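July, table top in the Nillside room

Started 8:40. Job 162 in the book. This carries on from the June pages on the same table, which Sze-wing has in her folder, so I won't copy the earlier measurements out again.

What we want to settle is whether the top can go on with maintenance oil or has to be stripped back to bare wood. Pui-shan thinks strip. I think we can get away with a clean and a recoat, and I wanted to spend a morning on it before we commit. Chowdary quoted 2,409 for stripping and refinishing all the tables in the room, collection included, and that quote is good until the end of the month.

Finish on it now is the Clesari hard oil, the satin one, put on when the tables came in. As far as I can find in the book it has had one maintenance coat. There may have been another that didn't get written down. Color has gone warmer than the offcut we kept in the drawer, more of a honey brown, and the grain still shows clearly all over. No complaint about the color from anybody. The complaints were that it feels draggy under a sleeve and that cups leave rings.

Wiped down with a barely damp cloth, then a dry one. Cloth came up gray along the front and almost clean toward the back. So some of the drag is plain dirt. Wrote that down first so I don't talk myself out of it later.

Water drops next. Put drops down with the pipette, one set at the back, one set in the middle, one set along the front where forearms rest. Left them 5 minutes by the wall clock and blotted.

Back: beaded well, no mark after blotting.
Middle: beaded, slightly flatter. Faint mark, gone by the time I had written up the back set.
Front: flattened almost right away. Dark marks after blotting, still there at 9:50, hard to find by 10:30.

That is more or less what you would expect from the way people sit at it. The finish is worn at the front and mostly fine elsewhere. Same result as Sze-wing got in June on the other side, although she used a wet cloth and a mug, so the two can't be compared directly. Next time use the pipette for all of them.

Knots. They are small and dark and scattered over the top. I went over them with a fingernail and a lamp held low. Most are flush. A few have a slight edge you can feel, and one of those had polish or old wax packed around it that came out with a wooden toothpick. None of them moved when pressed. In June we talked about filling them with the tinted wax stick and I am now against it. The wax would go in under the oil and we would have dull spots around every knot. Leave them alone, pick out the dirt, oil over.
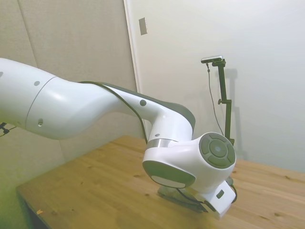
Then the cleaner. Mixed the Presden wood wash at the weak end of what the bottle says and tried it on the underside first, near the back rail where it doesn't matter. No color change once dried, a bit of raised grain, nothing worse than plain water does. Did the same with the stronger mix on the patch beside it. That one went slightly pale and felt rough, and I don't see what we would gain from it. Weak mix only.

Tried the weak mix on a strip at the front about as wide as my hand. One pass with a white pad, along the grain, wiped off with clean water on a wrung cloth, dried with a towel. The pad came up brown. I would like to say that was dirt but some of it will have been old oil. The draggy feel was gone when it had dried. Color of the strip was a little lighter than the wood next to it, visible if you stand at the window side and look along, hard to see from the door.

Note on the pads: the green ones in the drawer are too coarse for this. Somebody has put them in with the white ones. I moved them to the metalwork shelf.

Front edge. The upper corner of it is where I expected the worst wear and it was not too bad. There is a soft place where the finish has gone matte, which I put down to chair arms. I ran a cloth along it and it didn't snag anywhere, so no splinters. Sze-wing wants the corner eased with a sanding block while we are at it. Fine by me, two or three light strokes, the same all the way along. It has to be done before the oil and after the wash has dried, and it has to be done by one person in one go or it will come out wavy.

10:45, stopped for tea.

Pui-shan came by and looked at the strip. Her points, more or less as she made them:

The lighter strip shows that the wash takes off color, so if we wash only the front we will get a band. Either wash the whole top or none of it.

Oil on top of old oil won't bite in the middle, where water still beads. It will sit on the surface and go sticky, and then we will have the drag back inside a month and be paying Chowdary anyway.

If we strip, we know what we have.

I agree with the first. The second is a fair worry and worth testing before anyone argues about it further. On the third, stripping means losing the room while they are away, and the color would go back to pale and take a long while to come around again. I like it the way it is. That isn't a technical reason but I am putting it in.

So, oil test. Used the underside again for a first go, then two patches on the top, one in the strip I had washed and one in the middle where I washed a fresh patch for the purpose. Clesari maintenance oil, the tin opened in spring, stirred well. There was a skin on it which I lifted off in one piece. Put on with a lint-free cloth, as thin as I could get it, left 9 minutes and then wiped hard with a dry cloth until nothing more came off.

Washed strip at the front: soaked in unevenly at first, then evened out. Took a second wipe of oil near the corner. Grain came up darker and the strip now matches the wood beside it closely enough that I had to look for the pencil tick to find the end.

Middle patch: took very little. Most of it came straight back off on the cloth. Slightly shinier than the wood around it. Touched it at 12:20 and it was tacky. Touched it at 2:15 and it was less tacky, though I still wouldn't put paper on it.

Pui-shan may be right about the middle. What I would try before giving in is to scuff the middle with the white pad dry, after the wash, and then use half as much oil again. Didn't do that today. I don't want a third patch on the same top until the second one has cured and I know what I am comparing with.

Rags: all the oily ones opened out flat on the rack outside the back door. Not in the bin. They stay there until they are stiff. I have written this on the whiteboard too.

Lighting for checking the surface: the ceiling lights are no good for it, everything looks even. The hand lamp held low from the side shows the scratches and the sheen. Late in the afternoon the window does nearly as well. If someone else takes over the checks, use the hand lamp so the notes agree with mine.

Things to get before the next session: white pads, another roll of the lint-free cloth, a fresh small tin of the maintenance oil. The spring tin is usable but I would rather not find bits of skin in the finish. Presden wash we have plenty of.

Still to do

Check the middle patch tomorrow morning before anyone sits down. If it is still tacky, rub it back with a dry cloth and write down what comes off.

Repeat the drops on the oiled front strip once it has had a week. Same pipette, same 5 minutes.

Sze-wing Cheng to bring the June pages back so they can go in this book. Also her mug result needs the time written in, there is a blank where it should be.

Ask Chowdary if they will price one table by itself. Nothing on the quote says they won't.

Pui-shan Mak to decide about the corner. I have not touched it.

Packed up at 4:10. Pencil ticks left on the top at both ends of the front strip and at the corners of the middle patch, please don't wipe them off.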